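Parcel firm's "less packaging" pledge leaves plenty of questions

December 22, 2022

Online retailer Wanov says it will cut the cardboard it sends out to customers by using smaller boxes. It is a nice promise to make in the week before Christmas, when hallways across the country are full of the stuff. Whether it amounts to much is harder to say.

The company announced the plan in October and has now put out a two-page update. The update claims that 2,828 orders have gone out in what it calls "right-sized" boxes. It does not say how many orders went out in total over the same weeks, so readers have no way of knowing if that is a large share or a tiny one. Nor does it explain who decides what the right size is.

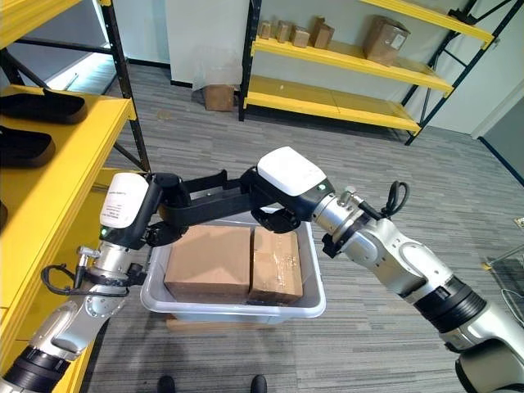
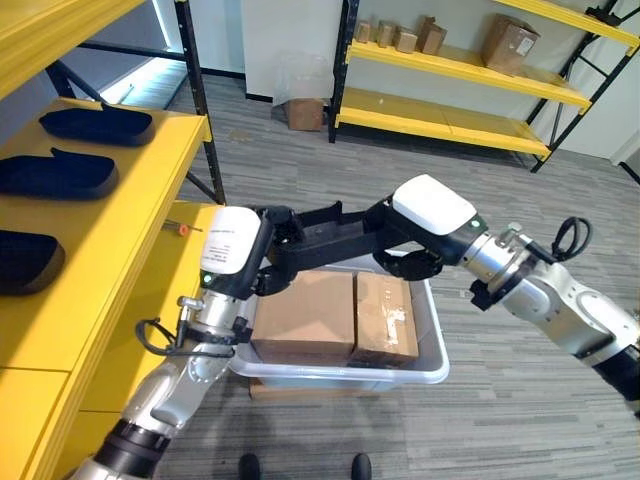
Wanov's box supplier, Dradus, has cut its range to 9 sizes, and says fewer sizes make it easier to choose well. Shoppers may wonder about that. A smaller range could just as easily mean that a lipstick travels in something built for a kettle. Two brown cardboard boxes in one plastic bin, like the pair shown, look tidy enough from the outside, but the outside of a box says nothing about how much air is in it. Tape is another matter the update skips. Wanov counts cardboard only, so any extra tape or paper filling is left out of the sums.

A rival, Umel, tried something similar with a scheme that let customers send boxes back for a second use. It offered a small credit for each one and set aside room for up to 1,000 returns. The scheme closed without any results being published, and Umel has not replied to our request for the number.

The consumer group Chang has asked Wanov to publish the weight of packaging per order, month by month, with tape and filling included. That seems a fair request, and a cheap one to meet if the figures are as good as the firm suggests. Wanov says it is "looking at how best to share progress" and will give another update in the new year. It has not given a date.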